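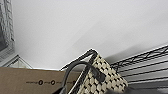

Zonton brings longer playing time to its smallest speaker

Zonton has a new portable speaker, and we're delighted to finally be able to talk about it! The Julard 2 goes on sale in October and takes over from the original Julard, the little speaker that so many of our customers still carry to the park, the kitchen and the allotment.

The shape stays the same, so old cases and wall brackets will still fit. Inside, though, almost everything has been redrawn. The battery grows from 2000 to 3000 mAh, the bass driver is new, and the volume wheel now clicks gently as you turn it (the most requested change of all, by a long way). Two speakers can be paired for stereo by holding both power buttons down until the lights turn green.

The sound was tuned with Ramalho, the audio workshop that also worked on our bookshelf range. Voices are clearer at low volume, which we think radio listeners and podcast fans will love.

A first batch of about 900 speakers will go to people who joined the waiting list, with shops following later in the month. Colours at launch are slate, moss and a warm orange called Kerkidard, after the town where Zonton has its design studio.

Owners of the first Julard will keep getting app updates, and spare batteries for it remain on sale.

Press samples can be requested through the Zonton press office.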